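### 6. Setting up the Brestonix dehumidifier in a bedroom

The box claims one unit dries "any room in the home." Treat that as advertising. It was written for closets, and a bedroom takes more care with placement than the leaflet admits.

1. Pick a wall. The leaflet says any wall will do. I'd stay off outside walls and leave a hand's width behind the rear grille.
2. Keep bedding clear of the intake. A sheet or cover that gets sucked against the grille will trip the fan, and the error light won't tell you why.
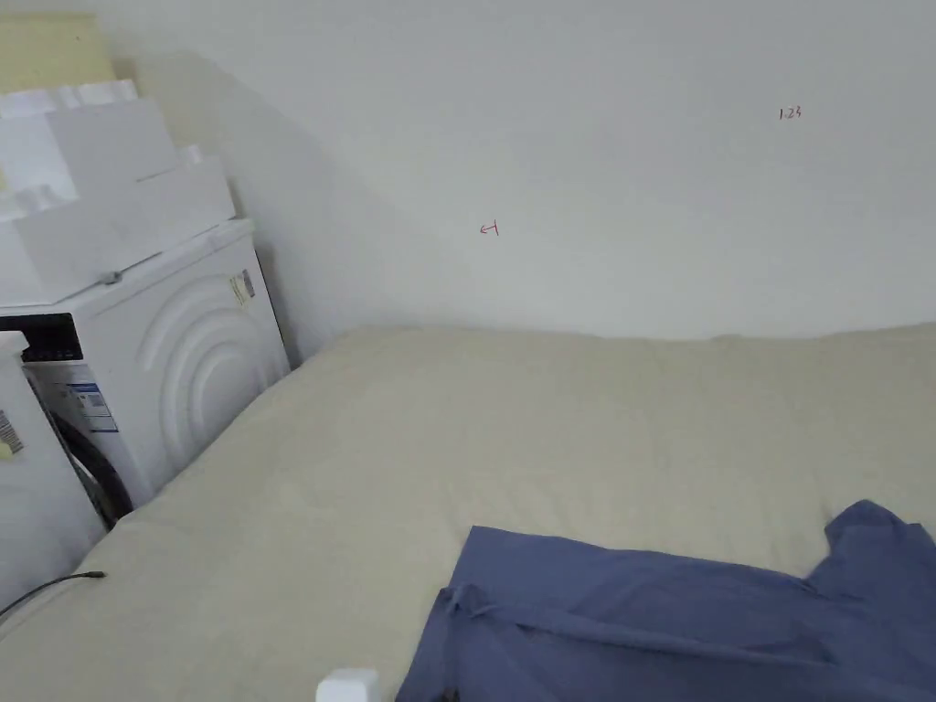
3. Fit the tank until it clicks. Then pull on it. Mine clicked twice without being seated.
4. Plug straight into the wall outlet. Dandby sells a timer plug "made for" this model, and I have yet to see what it does that the built-in timer doesn't.

> **Caution:** Stand the unit upright for 6 hours before switching on if it was shipped on its side. The carton arrows prove nothing about how it traveled.

### 6.1 First run

Set the dial to medium and shut the door and windows. Ignore the "Smart" setting for now. It reads the air right next to the machine, so it quits early and calls the job done. A cheap separate humidity meter on the far side of the room is better evidence.
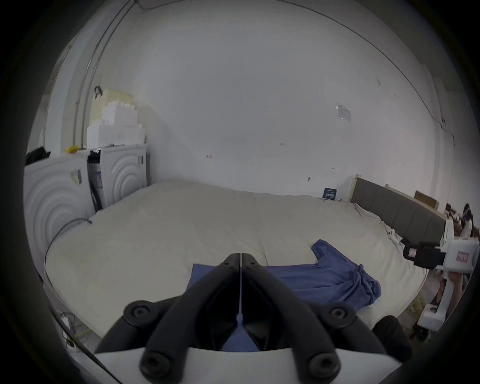
*Text: Cristóbal Godoy. Checked by Nazar Sydorenko, 2 November 2021.*

Empty the tank when the red light comes on. Don't drink the water or put it in a steam iron, whatever the forums say.

**Error codes**

- **259:** tank missing or crooked. Go back to step 3.
- **271:** "sensor fault," according to Clekis support. Try cleaning the filter before you pay for a sensor.
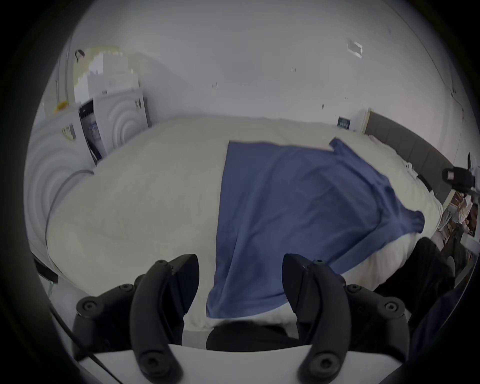 If 271 comes back with a clean filter, unplug the unit overnight and try once more. After that it's a warranty claim, so keep the receipt.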